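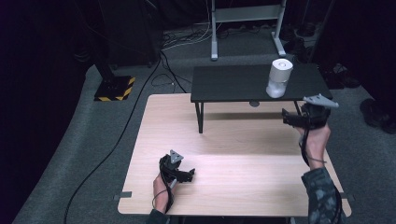 Chapter 9
Tables and the Things We Keep on Them

Pull two tables together and you have a design lesson! One is pale wood, the other dark with slim legs, and right away your eye starts comparing them. Which would you rather eat at? Which one shows the dust?

In this chapter we look at surfaces — how color changes the way we see an object, and why a white container jumps out on a dark top but nearly fades away on a light one. We'll also meet the Kelness workshop, where Thanasis Balaskas built the same small side table in 10 different finishes and let his neighbors pick a favorite (their choices may surprise you).

Before you read on, choose a table at home and clear it off. Put back one thing, then move it toward a corner. Keep your notes — you'll need them for the project on page 80.

Key words: surface, finish, contrast, grain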